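Chapter 4
Franchising a Web Design Service: Who Sells and Who Builds

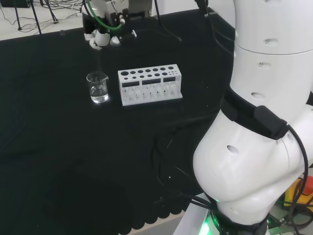
Figure 4.1 A beaker and an empty test tube rack on a black cloth.

In the previous chapter we considered the web designer who works alone, and finds the clients, writes the pages and sends the invoices. In this chapter we study a different arrangement, in which the selling is given to local franchisees and the building stays with a central office.

Our main case is Rekosico, a company which makes websites for small businesses such as plumbers, bakeries and dental clinics. Its franchisees each hold a territory, for example the town of Asine or the district of Flirura. The franchisee visits the owner, agrees on the content and collects the deposit. The order then goes to the production centre in Norðdahl, where the site is assembled from a catalogue of 115 page layouts.

Such a division has clear attractions. The franchisee does not need to know any programming. The central office, on its side, does not need to pay for salespeople in towns it has never visited. However, it brings also some difficulties, and the student should keep them in mind while reading. Who must answer when the client wants a change of colour after the site is published? Who owns the domain name if the franchisee leaves? In Asine, the first agreement was silent on both points, and it had to be rewritten in June, after one year of trading.

The chapter is organized in four sections. Section 4.1 explains the franchise fee and the monthly licence. Section 4.2 treats the contract with the client. Section 4.3 follows one order from the first visit until the launch, which at Rekosico takes 20 working days. Section 4.4 looks at the maintenance of 3,711 existing sites, a task that many founders forget to include in their budget.

Before you continue, please review the terms "hosting" and "domain registration" from Chapter 2.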